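I have been trying to cancel a gym membership since March. I would like to report on my progress, which is that I am now a member of two gyms.

Background: I joined the Grullon on Plakeck Street because it was on my way home and I was going through something. I went 6 times. One of those was to get my water bottle back.

The sign-up took one thumbprint and a first name. The cancellation form wants my mother's maiden name, the last four of a card that expired, and a reason, chosen from a menu. The menu has "Moving," "Medical," and "Other (please call)."

I picked Other. I called. The recording said that to cancel I should visit the front desk in person during staffed hours. Staffed hours are Monday, 10 to noon. I have a job.

So I took a long lunch and went in. The guy at the desk was very nice and told me he can't cancel memberships, he can only freeze them. A freeze is 3 months. After that it thaws on its own, like a chicken.

I asked who can cancel memberships. He said Jakab. I asked if Jakab was a person or a department. He said Jakab was the billing company.

Jakab has a website. The website has a chat window. The chat window has asked me how my day is going on four separate occasions and has not once cared for the answer.

Jakab did find my account, though! It found it at the Vakimwood location, where I have never been. I apparently got moved there when the freeze went in. The Plakeck Street one is still active too. Hence: two gyms.

Vakimwood has a pool, I'm told. I'd like it noted that I am paying for a pool.

My sister thinks I should just start going. "You're paying for it anyway" is how I ended up finishing a 200 page novel about bees, so no.

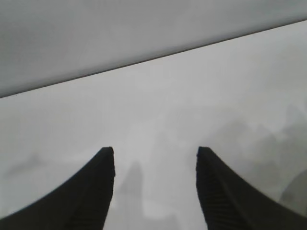
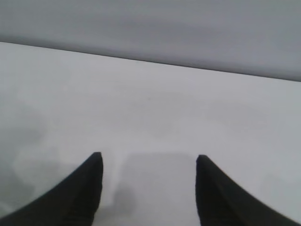 Anyway. The current plan is a certified letter. I had to look up how to send one. You stand in line at the post office behind a man mailing a lamp, and then you fill out a green card, and they charge you more than you'd think for a green card.

I kept the letter short. "Please cancel both of my memberships, including the one I didn't ask for." Signed, dated, copy of my ID, copy of the freeze slip, copy of the chat where it wished me a great workout.

If you are thinking of joining a gym, read the part of the contract under the heading "Ending Your Journey." Mine was on the back. I didn't know it had a back.

Update: got an email from Jakab. Got excited. It's a survey.

Gave them a 2. It made me pick a reason from a menu.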